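# courtside-rankings

Hi! This is the little dataset I keep for ranking the women's teams in the Kinddale rec basketball league. It began as a Friday night argument with Miyuki Furukawa over whether Bridport deserved the top spot with a schedule that soft (I still say no), and it got out of hand from there.

## What's in it

- `games.csv` - one row per game, 919 rows, with date, home team, away team and final score
- `ballots.csv` - 300 ballots from the weekly poll, each a ranked list of six teams
- `teams.csv` - names, old names, home gym

Overtime games carry a `1` in the `ot` column. Forfeits are left in with blank scores, so drop them before you average anything. I forgot to do that once and Rainer looked like the worst offense ever assembled.

## Where it comes from

Most of the scores I typed in from the paper scoresheets. Naomi Wanyama had the older seasons in a binder and let me borrow it for all of October, bless her! Her handwriting is great. Mine isn't, and a few of my own early sheets have a 1 that could easily be a 7. Those rows say `check` in the notes column.

Ballots come in by email and I paste them over by hand. Ties on a ballot are kept as ties. 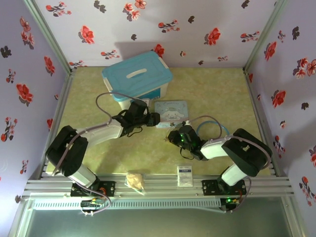

## How the points work

First place on a ballot is worth 6 points, second is worth 5, and so on down to 1. Drititz finished last season on 585 points, well clear of Rainer. You can rebuild the whole table yourself:

```
python rank.py --ballots ballots.csv --season last
```

It only needs the standard library. There's a `--no-ties` flag too, but it's pretty rough - it just keeps whichever team was typed first.

## Known problems

- Bridport switched gyms partway through a season and `teams.csv` only has the new one
- Two teams have shared a name over the years, so join on `team_id`, please
- No player stats, and I'm not planning any

Corrections are very welcome. Open an issue with the game date and, if you have it, a picture of the scoresheet. Use the data however you like, and if you make a nice chart with it I'd love to see it!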